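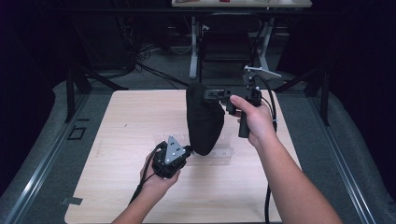

Von Deolinda Antunes
Donnerstag, 15. April 2021 | Mirkholm | Handwerk & Alltag

Mirkholm packt ein: 400 Stoffbeutel für die Leihbücherei

Die Leihbücherei in Mirkholm bekommt eigene Ausleihbeutel, und zwar richtig schöne! Insgesamt 400 Stück aus schwarzem, weichem Stoff lässt die Nähwerkstatt Skanerel in diesen Wochen fertig machen, und seit Montag wird in der Purnisside auch gefaltet und verpackt. Wer den Laden noch aus der Zeit kennt, als dort Gardinen verkauft wurden, wird sich wundern, wie hell es hinten im ehemaligen Lager geworden ist.

Gepackt wird an kleinen Tischen mit heller Holzplatte. Auf der Platte liegt eine dünne, durchsichtige Folie bereit, darüber kommt der schwarze Stoff. Das klingt nach wenig, aber wer schon einmal versucht hat, einen weichen Beutel so zusammenzulegen, dass er beim Hochheben nicht gleich wieder auseinanderfällt, der weiß, wie viel Übung darin steckt. Der Stoff gibt überall nach, hängt durch, wirft Falten, wo man keine haben will. Ich durfte es selbst probieren und habe für meinen ersten Beutel so lange gebraucht, dass nebenan schon der nächste Stapel fertig war.

„Man muss ihn oben fassen und erst einmal aushängen lassen“, sagt Idalina Carrilho, die Leiterin der Werkstatt. „Dann sieht man, wo er von allein hinfällt, und da legt man ihn ab.“ Danach werden die Seiten eingeschlagen, der Boden kommt nach oben, die Folie wird herumgelegt und hinten verschlossen. Ein Stapel fasst 60 Beutel, dann geht er in den Karton.

Die Idee zu den Beuteln stammt aus der Bücherei selbst. Im Winter, als Bücher nur bestellt und an der Tür abgeholt werden konnten, wurden die Papiertüten knapp, und manche hielten den Regen auf dem Heimweg schlicht nicht aus. Aus der Notlösung ist jetzt etwas Dauerhaftes geworden. Die Beutel können mit den Büchern ausgeliehen und beim nächsten Besuch wieder abgegeben werden, oder man kauft sich gleich einen für 2 Euro. Das Geld fließt in neue Bilderbücher, auf die sich nicht nur die Kleinsten freuen dürften.

Den Schnitt hat die Werkstatt nach einem alten Einkaufsbeutel gezeichnet, der bei Skanerel unter dem Namen „Peixoto“ in der Musterkiste lag. Unten ist er rund, damit sich in den Ecken keine Krümel sammeln (die Näherinnen haben Kinder, das merkt man). Bedruckt wird er nicht. Über ein Logo wurde zwar gesprochen, am Ende gefiel den meisten das schlichte Schwarz besser, und einen kleinen Anhänger mit dem eigenen Namen kann sich ja jeder selbst daran binden.

Mir gefällt besonders, dass die Sache so nah bleibt. Von der Purnisside bis zur Bücherei sind es keine fünf Minuten zu Fuß, und die Kartons sollen mit dem Handwagen hinübergebracht werden. Die ersten gehen Ende des Monats auf den Weg, der Rest folgt im Mai. Auch die Folie soll kein Abfall werden: In der Bücherei steht dafür eine Sammelkiste, und was noch in Ordnung ist, wandert zurück in die Werkstatt und kommt um die nächsten Beutel.

Sogar eine Liste gibt es schon. 61 Leserinnen und Leser haben sich vormerken lassen, darunter eine komplette Grundschulklasse, die ihre Beutel anschließend mit Stoffmalkreide verschönern möchte. Auf die Ergebnisse bin ich wirklich gespannt! Die Bücherei will die schönsten im Schaufenster aufhängen, sobald wieder alle zusammen davorstehen können.

Wer einen Beutel möchte, kann sich an der Ausleihtheke oder telefonisch während der Öffnungszeiten vormerken lassen. Pro Haushalt werden zunächst höchstens zwei abgegeben. Saubere Stoffreste nimmt die Werkstatt ebenfalls gern an, am liebsten Baumwolle in dunklen Farben und bitte nicht kleiner als ein Geschirrtuch. Daraus entstehen die Henkel für die nächste Runde. Abgegeben werden die Reste am Hintereingang, die Klingel ist links neben der Tür.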